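March, late, kettle on for the third time

I'm too wired to sleep, so you're getting the long version, diary. We logged the Feltthorpe hole today! The whole thing, top to bottom, and I've got mud in places I'd prefer not to write down.

I was up at five and on the road before the magpies had started, thermos between my knees, the ute making that noise again (must ring the mechanic, must ring the mechanic). Tõnu had the probe in the back seat with the seatbelt across it. He says it's the only passenger he trusts. Forty minutes of gravel and then the gate, which was chained the wrong way round as usual, and me in the headlights trying to work out someone else's idea of a knot.

So, the hole. It's an old water bore the Rweyemamu people drilled years back and then walked away from, and it's been sitting there with a cap on it ever since, which for our purposes is gold. A fresh hole is useless for temperature. All that drilling fluid goes round and round and cools the bottom and warms the top, and you have to wait ages for the rock to forget about it. This one has had plenty of time to forget. 116 metres to the bottom, or what's the bottom now, given there's a plug of silt sitting in it that was never on the paperwork.

We did stop-and-go instead of running it down continuously. I argued for it and Tõnu groaned, because it's slow, but the probe needs time to settle in the water and the readings on the way down are the only good ones. Once you haul it back up you've stirred everything. So it was lower, wait, write it down, lower, wait, write it down. I did the writing. My fours look like nines when my hands are cold and I've already had to go back through tonight and fix two of them from the logger file.

The top twenty metres were rubbish, of course. They always are, you're just reading last summer and the summer before that leaking down through the soil. Below that it straightened out nicely and I got quite excited, and then at 40 metres there's a kink. The gradient just about goes flat for a bit and then picks up again steeper than before. I made Tõnu stop and pull it up a couple of metres and go again, which I know contradicts everything I said in the last paragraph, but I wanted to see if it'd do it twice. It did it twice.

His theory is water. There's a fracture there, or a bit of slotted casing, and cool water's coming in and running sideways or down the hole. Mine is that we've crossed out of the clay into something that conducts better, so you'd expect the gradient to drop. We had quite the barney about it over the sandwiches (egg, his; whatever was in the servo fridge, mine). The annoying thing is he's probably right about at least some of it, because a change of rock wouldn't make it come back steeper straight after unless the rock changed again, and the driller's log just says "grey" for thirty-odd metres. Grey! Thanks, mate. Very helpful. Grey what?

What we need is core, and there isn't any from that hole. There's some from Plumitz, over the ridge, supposedly the same sequence, and it's sitting in trays in the shed getting rained on through the gap in the roof. If I can get a few plugs cut and through the conductivity bench before Easter then at least I'll have a number for the clay that I measured myself and didn't lift out of a table in an old textbook. I've been using 2000 and something for the density this whole time and I couldn't tell you where I got it. It's in my spreadsheet in a cell with no note on it. Past me has a lot to answer for.

Lunch was windy. A mob of roos came up along the fence and watched us eat, and one had a good look at the winch as if he was thinking of making an offer. Then the winch jammed. Not badly, the cable had just ridden over itself on the drum, but there was a minute there with the probe hanging at the bottom of somebody else's bore when neither of us said anything at all. Tõnu fixed it with a tent peg and some language I hadn't heard before. I think it was Latvian on his father's side, or possibly Estonian on his mother's, he's got both to draw on.

Packed up by three. Stopped at the Podetti place on the way out to give back the key, and Mrs P wouldn't let us go without a bag of lemons and a full account of what we'd found. I tried to explain heat flow and she said, so is it hot down there or isn't it? And I said well, it's a bit warmer than up here. She looked pretty disappointed. I should work on that. She did ask whether it'd ever heat her house, which is a fair question, and I said a loop in the ground could, you don't need it hot for that, just steady, and she perked right up and wants me to come back and talk to her brother-in-law about it. So I've got myself a talk, apparently. In his lounge room. With slides.

Home, shower, beans on toast, and then I couldn't leave it alone and plotted the lot. It looks beautiful if you squint. I fitted a line to the part under the kink and another to the part above, and if you believe the lower one you get a very decent heat flow for this end of the district, and if you believe the upper one you get something so low I'd be embarrassed to show it. The truth's going to be in between, and I'm going to have to write a paragraph about uncertainty that's longer than the results. I can hear the reviewers already.

Jobs for the week: find out where the density came from. Get a tarp over those trays. Ask about borrowing the flow meter, because if there is water moving at 40 metres then a flow meter would settle the argument in an afternoon and Tõnu would be unbearable, but I'd rather know. Ring the mechanic!! Buy gloves that let me hold a pencil.

Lemons are in the blue bowl. There are far too many of them. Going to bed now, it's gone one and the kettle's boiled itself dry again.

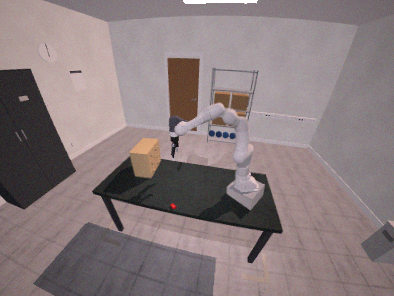
White arm over the long black table, little wooden drawers at the back.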